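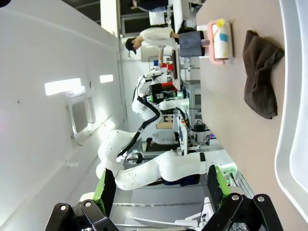

Plirnis 双臂工作单元的腕部相机与夹爪维护

Plirnis 双臂工作单元(简称 Plirnis 单元)是一种桌面操作用机器人单元,由两条多关节机械臂、头部组件和底座构成,每条臂的末端装有一只平行开合的双指夹爪和一台小型腕部相机。单元主要用于布料折叠、纸品取放和小件装箱等任务。本条目叙述其末端部分的安装、标定、日常维护及常见故障,控制软件见“Dillanell 控制器”条。

结构

夹爪的两根手指为黑色连杆件,以圆头螺栓固定,内侧贴有绿色夹持垫。夹持垫属于易耗件,背面为胶粘层,左右两片可以互换。连杆由单台电机经减速器驱动,两指同步运动,不能单独控制。

腕部相机固定在夹爪后方的支架上,镜头朝向指尖。右臂相机的安装方位与桌面成直角,原始图像因此旋转了四分之一圈,桌面位于画面右侧,墙面位于左侧。控制器默认不对原始图像做旋转处理,只在标定文件中记录方位。早期版本曾在采集端旋转图像,后因与外参文件重复换算而取消。

线缆沿臂体外侧走线,在各关节处留有余量。余量过小时,腕关节转到极限位置会拉紧接头;余量过大则线缆容易进入相机视野,或挂住相邻的手臂。

安装

底座就位后先校水平,再装手臂,最后装夹爪。夹爪法兰有一个定位销,销孔未对齐时不得用螺栓强行拉合。法兰共用 6 颗螺栓,按对角顺序分两遍拧紧,第一遍只需贴合。

相机支架在夹爪通电自检之后安装。自检时手指会走完全行程,支架若提前装上,有可能与连杆后端相碰。支架锁紧后,将手指张至最大,检查两指是否都出现在图像下缘。只见一指时,一般是支架偏转,松开侧面螺钉重新对正即可。

在同一房间内布置多台单元时,相邻单元的工作范围应在控制器中分别登记。两台单元的手臂能够互相触及的区域称为共用区,共用区内默认限速。人员需要在桌旁取放物品时,应先将该侧手臂置于保持状态。

标定

标定分为手指零位、相机内参和手眼关系三步,次序固定。

手指零位:手指完全闭合,两片夹持垫接触但不受压,将此时的电机读数写入零点。更换夹持垫后必须重做。

相机内参:使用棋盘格标定板,在不同距离和倾角下采集 20 幅图像。墙面灯板等强光源进入视野时,自动曝光会压暗标定板,应改用手动曝光。

手眼关系:标定板固定在桌面,手臂依次移动到 8 个预设姿态,由控制器求解相机相对于法兰的位姿。残差超过 2 像素时结果不予保存,需检查支架是否松动后重新采集。

标定完成后,通常用一块揉皱的毛巾做抓取验证。毛巾没有固定形状,对指尖位置误差比硬质物体敏感:指尖偏高时只能擦过布面,偏低时手指会顶住桌面并触发过流保护。

日常维护

每班开始前擦拭夹持垫和相机镜头。夹持垫用不掉毛的布蘸清水擦拭,禁止使用酒精,酒精会使胶层边缘翘起。镜头用干镜头布。

每周检查连杆螺栓。螺栓头与连杆之间画有防松标记线,标记错位即表示松动。松动的螺栓应拆下,清除旧螺纹胶后重新涂胶装回,不应直接补拧。

线缆检查在断电状态下进行,重点为腕关节处的弯折段。外皮发白或有压痕的线缆予以更换。

桌面上与任务无关的物品应移出手臂的工作范围。

常见故障

手指开合不到位:多由零点漂移引起,重做手指零位;仍不正常时,检查连杆根部有无纤维缠绕。长期处理布料的单元较易出现此类情况。

夹持垫脱落:垫片边缘翘起后继续使用所致。更换时应清除全部残胶,成对更换,只换一片会使两指受力位置不同。

图像间歇中断:先更换相机线缆,再更换接头。中断只出现在腕部某一转角附近时,基本可以确定为线缆断芯。

抓取位置整体偏移:支架受碰撞后转动所致。外观往往看不出变化,应以手眼标定残差为准。

过流保护频繁触发:检查桌面高度参数是否与实际相符。更换桌面或加铺垫布后未更新参数,是主要原因。

版本差异

Maldonado 型夹爪与本型法兰相同,手指较短,两者的标定文件不能通用。Mivbridge 转接板可用于在旧底座上安装本型手臂,加装后需在控制器中修改底座高度,并重做手眼标定。

相关条目

Dillanell 控制器
Maldonado 型夹爪
Mivbridge 转接板
手眼标定

本条目最后修订:2021/11/01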